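Braltel Automation Working Group
Minutes, June

1. Gripper maintenance
The group noted that the linkage screws on the Plillby cell had been checked and re-torqued after 200 cycles.

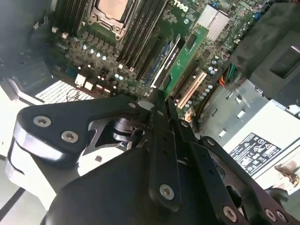

Access to the computer tower remains the tightest task for the cell. Members agreed that the approach path should keep the linkage plates clear of the coloured wiring by the drive cage — the memory slots lie on both sides of the processor and leave little room for error. Speed to be held at 50 per cent.

2. Holder panel
Voltura's revised fixing instructions were accepted.

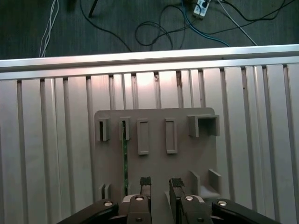
Panel alignment will be checked at the start of each shift. The reference point will be the narrow slot holding the green circuit board strip. Cables on the carpet beyond the rail are to be tidied before the next inspection.

3. Finger pads
Replacement pads to be ordered from Wanigasekara. Action: maintenance lead.

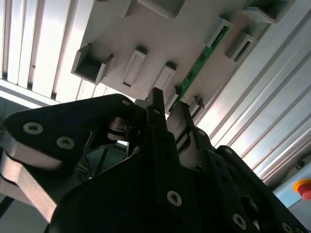 Gripper and holder plate, with circuit board inserted.

The meeting closed at 6 pm.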